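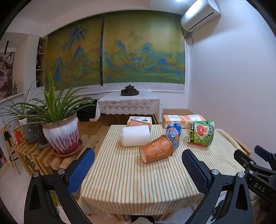

3 min read

Category: Home & Kitchen > Cleaning > Fabrics and Linens

Wax and juice on a striped cotton tablecloth – what do I treat first?

Posted by stallden_kitchen, Feb 28, 2020

I have a square cotton tablecloth, cream with thin colored stripes. It was on the table for a family lunch and now has two problems. One is a patch of white candle wax the size of my palm. The other is orange juice, which had dried by the time I cleared up. In one spot the wax sits partly over the juice.

The label says 100% cotton, wash warm, no bleach. I bought it at a market in Skonatitz and can't replace it. I have already scraped at the wax with a butter knife and got the top layer off, but there is a greasy shadow underneath. I have not washed it yet. I have an iron, ordinary liquid detergent, white vinegar and a tub of Wovix powder that I have never opened.

Does the wax have to come out before the juice? I'm also worried about the stripes running. There are green ones and I don't know how good the dye is.

2 replies

marrowbone

Wax first. If you wash it now the wax stays in the cloth and water won't get to the juice under it.

Put the tablecloth in the freezer for 30 minutes, folded so the wax is on the outside. Take it out and crack off what you can with a spoon. A knife can catch the threads, so I would stop using that.

Then lay plain paper towels under and over what is left. No printed ones, the ink can transfer. Iron on low with no steam, a few seconds at a time, and move to a clean piece of towel whenever it looks greasy. Keep going until nothing more comes through. It took me 9 changes of paper on a napkin once, and that was a smaller patch than yours. Keep the iron off the parts that only have juice on them. Heat makes sugar stains brown and then they are much harder to get out.

For the spot where both overlap, freeze and scrape twice and skip the ironing. Rub a drop of dish soap into it from the back and leave it a quarter of an hour before you rinse.

For the juice, soak it in cool water with a spoonful of white vinegar, then work in liquid detergent with your fingers and wash it. Look at it wet before you dry it. If you can still see anything, repeat the soak. No dryer until it is gone.

About the stripes: wet a white cloth, press it on a green stripe near the hem and hold it there for a minute. If color comes off, wash in cold and dry it flat right away – don't leave it sitting in the machine.

nazari_77

Just wash it hot. I do all my tablecloths at 100 degrees or whatever the top setting is and they come out fine. Wovix is good.

Comment from marrowbone: The label says warm, and hot water will push the wax into the drain hose. I would not do this one hot.

Filed under: tablecloth, candle wax, juice stains, cotton

Contact us | Terms | Copyright 2020 | Back to top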